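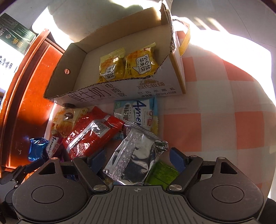
Students kept telling the coaches at Ornico that wrapped snacks are the hardest thing they have ever tried to teach a machine to pick up, and that they wouldn't trade the job for an easier one.

We're so happy to share that the Rweyemamu Robotics Club will bring its snack-sorting project to the Gellness student showcase this December, with 49 students in 8 teams taking part! Each team gets three tries at moving snacks into a cardboard box, for a top score of 100 points – and yes, crushed waffles do cost you. Families, neighbors and the simply curious are all warmly invited to Furnutska Hall. Doors open at 3 p.m., and admission is free.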